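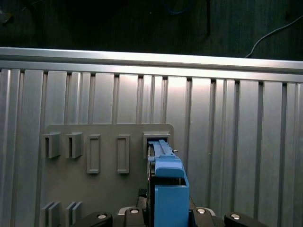
Slot holders on a gray plate, worth it or not?
Shop Storage and Fixtures > Wall panels and rails

dovetail_22
Posts: 746
I've been reading the Prodora catalog again, which is always a mistake. They want you to believe that square slot holders on a mounting plate will fix every bench in the building. Push the part in, it stays put, done. I have my doubts. We have ribbed aluminum panel on one wall already and I could bolt a plate to it in an afternoon, so the cost of trying is low. But has anyone run these for more than a month with plastic parts? I mean parts with a long narrow top and a wider boxy bottom, with a collar in between. My worry is that all the weight is in the wide end, and the holder only grabs the narrow end.

kettlehouse
Posts: 2212
The collar is there for a reason. It gives you a shoulder to stop against. Push until it seats and you're fine.

dovetail_22
Posts: 746
That's what the catalog says too. Have you measured it?

kettlehouse
Posts: 2212
No, I have hands. You can feel when it stops.

plainwasher
Posts: 22
I'm with the OP on this one. We bought a set of the Bevard holders in August and half of them gripped too tight and the other half let the part lean. Same bag, same part number. When I called, they told me plastic "varies." Sure it does, but then don't print a tolerance on the box.

kettlehouse
Posts: 2212
Bevard is the cheap stuff. You get what you pay for.

plainwasher
Posts: 22
It was not cheap. It was 12 dollars a holder.

mudroom_lathe
Posts: 746
I'll defend them a little. The slot style is good for narrow parts with a grooved top, because you can tell which way the thing is facing without picking it up. I would never use them for anything with a pin sticking out the side, though. Even a tiny pin. Either it ends up past the edge of the holder and snags on sleeves and rags, or somebody shoves the part in crooked and bends it.

dovetail_22
Posts: 746
Mine do have a side pin. It clears the holder, barely. So you'd skip it?

mudroom_lathe
Posts: 746
I'd cut a relief or buy something else. "Barely" is not a number I'd build on.

ribbed_and_rusty
Posts: 22
Everybody's arguing about the holder and I'd be looking at the plate. Where does it fasten to the panel? Ribbed panel is only flat on top of the ribs, so unless you hit the ribs with your screws the plate will flex every time someone pushes a part in. Then people blame the holder. I've seen this same thread three times.

kettlehouse
Posts: 2212
Fair point about the ribs.

plainwasher
Posts: 22
It doesn't explain why mine leaned. They're on plywood.

ribbed_and_rusty
Posts: 22
Then yours are just bad holders, and I'm sorry for your money.

dovetail_22
Posts: 746
What about mixing fixtures on one plate? The Tóth plates come with square holders at the ends and tall flat frames in the middle. I can't work out what the frames buy me. They look like a way to fill up a plate.

mudroom_lathe
Posts: 746
Flat stuff. Lids, cards, covers. If you don't have flat stuff, you're paying for a raised border.

kettlehouse
Posts: 2212
We use ours for labels. I like them.

plainwasher
Posts: 22
You can tape a label to a wall for free.

nendlow_bench
Posts: 12
Long-time reader. We put a plate like this up at our Nendlow shop and the holders have been okay – not great. The boxy end of our part is open at the top and it collects chips, so now I turn each one over the trash before I use it. The catalog has no page about that. I'd buy one holder and try it before ordering a plate full.

dovetail_22
Posts: 746
One holder it is. I'll screw it into a rib, hang a part in it and leave it there for a month. If it leans I'm posting it here, and kettlehouse can tell me about his hands.

kettlehouse
Posts: 2212
Push it in all the way first.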